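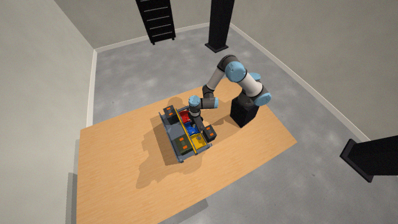
Section 3. Assembling and Leveling the Vesteo Worktable

3.1 Before You Begin

Choose a level floor in a dry room. Allow at least 28 inches of clear space on each side where a person will sit or stand. Two adults are required to turn the table upright.

CAUTION: Do not lift the table by its top. Lift only by the side rails.

3.2 Attaching the Legs

1. Lay the tabletop face down on a blanket or on the flattened carton.
2. Set one leg in each corner bracket with the leveling foot pointing up.
3. Insert the bolts and turn them by hand until they stop.
4. Tighten all bolts with the wrench supplied. Do not use a power driver.
5. With a second person, turn the table onto its side and then onto its feet.

NOTE: Tables with the Ljungberg extension leaf have a fifth leg. Attach it after the leaf has been fitted (see Section 4).

3.3 Leveling

1. Place a spirit level along the long side of the top.
2. Turn the leveling foot at the lower corner counterclockwise to raise it.
3. Repeat along the short side.
4. Press down on each corner in turn. If the table rocks, adjust the foot that leaves the floor.

3.4 Load Limits

The evenly spread load must not exceed 200 pounds. Do not sit or stand on the table.

CAUTION: Retighten all bolts after the first month of use and whenever the table has been moved.

Replacement bolts and feet may be ordered from Gulano Customer Service. Please give the part number printed on the underside label.

Revised 8/22/18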